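Grirow table oil, 200ml tin - four months in

Bought in February, so had a fair go with it now. Short version: good stuff, bad lid, bit dear.

Background. We've got a big pine table, second hand, came from a house clearance in Fulturcombe. Previous owner had varnished it at some point and then clearly lost interest. Took me a whole weekend to sand back. Elbows still not forgiven me. Was going to use the Uddin wax again (had it on the old worktop, fine but went sticky near the kettle) but Beca Lougher at the hardware shop said try the oil first, wax after if you must.

Instructions are tiny. White print on a yellow tin, who signs these things off. Basically - thin coat, leave it, wipe off the extra, do it again next day. I did three coats, should of stopped at two. Third one took ages to go off and the cat walked on it. 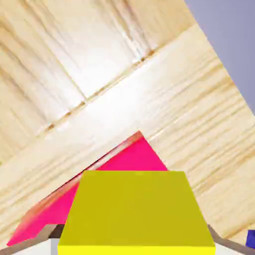
Smell - strong for a day, gone by the end of the week. Windows open, definately. Not unpleasant, a bit like a cricket bat.

Colour barely shifts on pine, which I wanted. Tried a dab on an oak offcut and that went a lot darker, so do a test patch if yours isn't pine.

Wear. Tea mugs ok. Red wine ok if you get to it the same evening. Beetroot, no. Hot pan left a ring, my own fault, rubbed it back with fine paper and a spot more oil and you'd have to hunt for it now. That's the main reason I'd pick this over varnish - you can patch it.

Lid is dreadful. Push-down type, oil gets in the rim, next time you need a screwdriver. Mine's bent already. Ended up decanting the rest into a jam jar. Label the jar.

One tin did the top with a bit left over, legs would need a second. Miltusetti do a bigger tin that works out cheaper but Nest Powell had that one and said it stayed tacky for days, so make of that what you will.

Rags - dry them flat outside, don't ball them up in the bin. It does say so on the tin, very small.

4 out of 5. Would be the full five with a screw top. Will do another coat before Christmas and update if anything goes wrong.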